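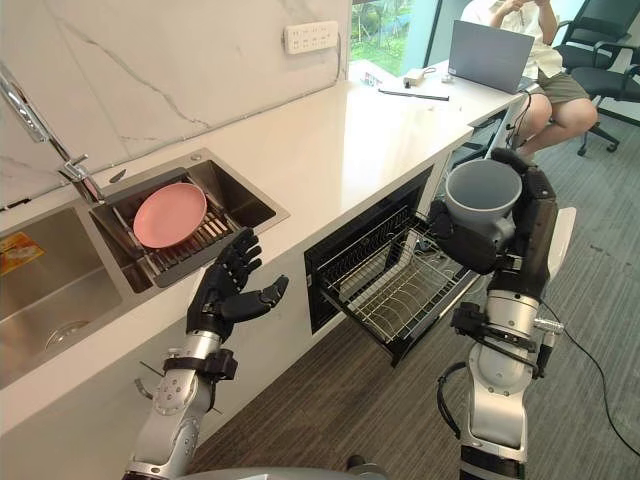
Dishwasher duty at the Fashola kitchen bench: cup in the right hand, pink plate still in the sink.

Open day FAQ

We've had a pile of emails about the June open day, and a lot of them ask the same things, so I've sat down with a cuppa and answered the lot in one go. If yours isn't covered, write to the usual address and I'll add it (eventually!).

What will I get to see?

The kitchen demo is the big one. Our robot, Jurel, stands at the bench and loads the dishwasher with cups and plates out of the sink. It has two arms and two black hands with proper fingers, and people tend to go a bit quiet the first time they see it pick something up. There's also a talk on how we plan the grasps, and a table of old hand parts you can fiddle with.

Is it a real kitchen?

Real sink, real dishwasher, real tap. The floor is office carpet, so it's a bit of a hybrid. I've grown very fond of it and I eat my lunch there more often than I should.

How long does a demo run?

Each session is 52 minutes, including questions. Jurel isn't quick. If you load your own dishwasher in two minutes flat while yelling at the kids, you'll find it slow going, but stick around for the plates. A plate lying flat is much harder to get hold of than a cup, and it's the part I'd come for if I were visiting.

Does it ever drop anything?

Yep. We've logged 1,125 pick-ups on this bench and plenty of them ended with a clunk. If it happens in your session, we'll leave it in and talk about what went wrong. I reckon those are the best sessions anyway.

Who's the person on the laptop?

One of us! Somebody sits at the end of the counter during a run and keeps an eye on the software. You're welcome to ask them things once the run has finished. Please hold off while the arms are moving, they're concentrating.

Can my kids come?

Absolutely, bring them along. Under-12s need to stay with a grown-up, and everyone stays behind the yellow rope while Jurel is working. Prams are fine, though we may ask you to park yours in the corridor if the room fills up.

Can I shake its hand?

Everybody asks this one. Not during the kitchen demo, sorry. There's a spare hand on the parts table and you can shake that as much as you like.

Do I need to book?

For the kitchen demo, yes. We've got 200 places across the day and they went fast last year. The talk and the parts table are walk-in. If you've booked and can't make it, please cancel so somebody on the waiting list gets a go.

What does it cost?

Nothing. There's a sausage sizzle out the front and that's gold coin, with a veggie option this time (I heard you all loud and clear).

Where do I go?

We're in the Sterkau building, ground floor, round the back past the bike racks. The front doors look open but they aren't. Follow the orange signs that say Clavadov, which is the name of our lab and has confused a fair few delivery drivers.

Is there parking?

A little, and it fills by mid-morning. The bus stops right outside and I'd take that if you can. The ground floor is all step-free, and the accessible loo is next to the lift.

Can I take photos?

Go for it, but no flash in the kitchen please, it can muck up the cameras. If you're filming other visitors, ask them first.

Can I buy one?

Not from us, it's a research robot. I'd love one at home too, believe me. My sink is a disgrace.

When do doors open?

9:30 am, and the first kitchen session kicks off at 10. Come a few minutes early so we can tick your name off and get you a spot near the rope.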